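Wamilent Household Handling Project
Progress report to the Prelier Fund
15 January 2018
Prepared by Yuxi Liao

Dear all,

We have had a very good stretch, and I'm glad to be writing this one! Since our August report the collection work has gone from a handful of trial sessions to a proper weekly routine, and we now hold nearly 2000 usable demonstrations of people handling soft household things: bedding, clothes, towels, cushions, bags. Every one was recorded with the hand-held gripper, in homes where people live, with the lighting and the mess left as we found them.

Collecting

We have 12 homes signed up, most of them within a short bus ride of the Londent office. Dilwyn Penry has taken over the scheduling, and it shows. A collector arrives, checks the gripper's charge and the clock, does a short calibration wave, and then works through whatever task card they've drawn. The cards are loose on purpose ("move the pile to somewhere else", "find an edge and open it out"), and we like the variety this gives us. Two collectors with the same card will go about it quite differently, and the policy gets to learn from both.

The biggest change is that we stopped asking people to turn on all the lamps. In the first round we threw out a lot of recordings for being too dark, and then the model did badly in every bedroom with the curtains closed. So dim sessions now stay in, grain and all, provided the gripper's path can still be recovered. Dilwyn set aside 136 of the darkest ones as a separate test set, and we'll report on it by itself from now on.
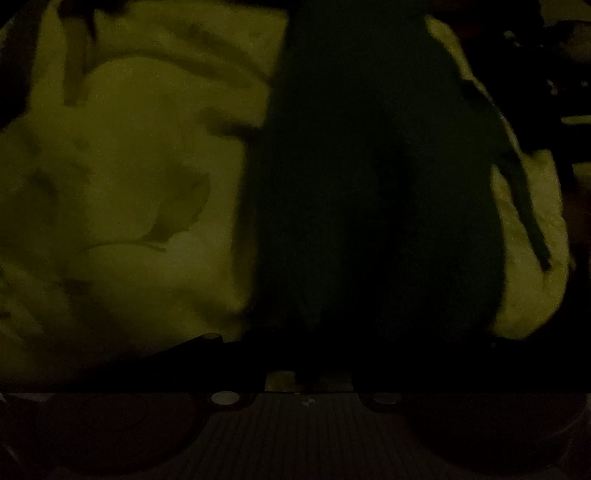 Labeling has been the slower side. Fabric is hard to mark up: where does one fold stop and the next begin, and is a grasp on two layers a good grasp or a bad one? After plenty of back and forth we settled on marking only the moment of closing, the moment of letting go, and whether the collector was happy with the result. It's much quicker, and the labelers agree with each other far more often.

Training

Başaran, our partner on the learning side, has run 3 full training rounds on the new data. The latest policy picks out a free edge on bedding noticeably more often than the August one did. Dark clothing on dark furniture is still poor. We think it mostly needs more examples, so those cards have been moved to the front of the deck.

Money and kit

Spending is on plan. We did go through finger pads faster than expected and have ordered a second batch from the equipment line.

Next

More evening sessions, more dark fabrics, and a first go at bags with straps, which everyone here is itching to try. The session log and the label guide are in the shared folder, and Dilwyn is happy to walk anyone from the Fund through either.

Yuxi Liao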